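19th May

Back at the bench after a long week of paperwork, and so glad to have my hands in the dye pots again! The Gondell wool came in (finally, we had been promised it in December) and I weighed it out before I had even got my coat off. The skeins are softer than the last lot and smell strongly of sheep, so I gave them two soaks with the plain soap and let them cool down in the water on their own. Please don't hurry that part if you take over from me, the Testwood batch felted on us when somebody ran the cold tap.

Madder first. 1000 g of fiber, alum as usual, and I went slower than the recipe says, creeping up to 134 F over the morning and holding it there while I answered letters. The Nwachukwu notes say you get more orange if you let it climb, and I do believe them, but it was the brick red I wanted for the Temevel blankets and I think I have it. It looks a little brown while wet. Wait for it to dry before you make up your mind (I am saying this to myself as much as to anyone).

Weld in the afternoon. Only 793 g of dry stalks left in the bin, which I had down as 1000 in the book, so either I wrote it wrong in the winter or we used some for the samples and never put it down. The yellow is paler for it but very pretty, a sort of butter color, and I would happily overdye half of it with indigo once the vat is awake again. The vat is sulking. I fed it a bit of bran and put the blanket back round it.

To do: more alum, new string for the labels, rinse the second pot, ask about weld seed.
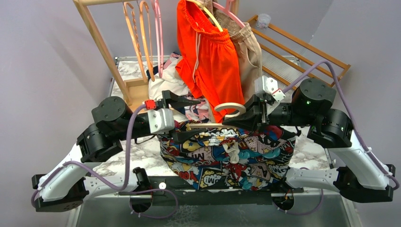 Cream-colored hanger in the right gripper.

3 comments · 11 shares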